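Renting a room in a shared house – who pays if the kitchen floods?

Posted by Lesego Cele, 23 Jan 2021

Moved into a shared place in Stenport in January, five of us, one kitchen. Washing machine hose went and the floor is ruined. Landlord wants 482 from each of us out of the deposits. I wasn't even home. Is that allowed? Contract says "tenants keep shared areas in good order" and thats all it says. Some of my food on the bottom shelf went too.
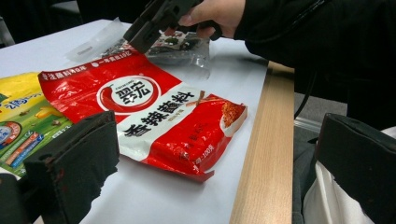 Filed under: Renting and deposits

Hiwot Ayele
Depends whose machine it is. If it came with the house he looks after it, hose included. Did anyone report a leak before? Find the messages. Don't agree to anything by phone – get it in writing. And ask which scheme holds your deposit, he has to tell you.

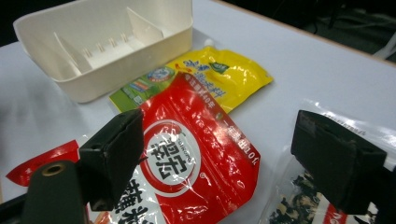 Also ask for the invoice for the floor. Ours tried for 451 and it was old lino, already lifting. You knock off for age. They never mention that bit.

Maxence Rolland
Same thing here, different landlord. Just paid up, wish I hadn't. Check your tenancy type first, joint or seperate. Joint means they can chase any one of you.

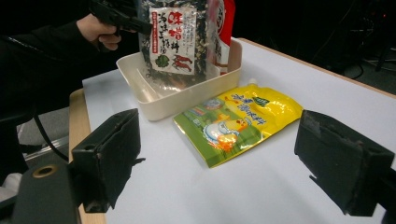 Contents cover is a different matter, his insurance won't touch your stuff. Mine was 11 a month. Make a list of what you lost and keep it dull, brand and price, even for small things. A bag of dried seasoning or a yellow and green pouch still costs money, and a shelf of them adds up. Send the list to your insurer if you have one, otherwise to him with the rest of your letter.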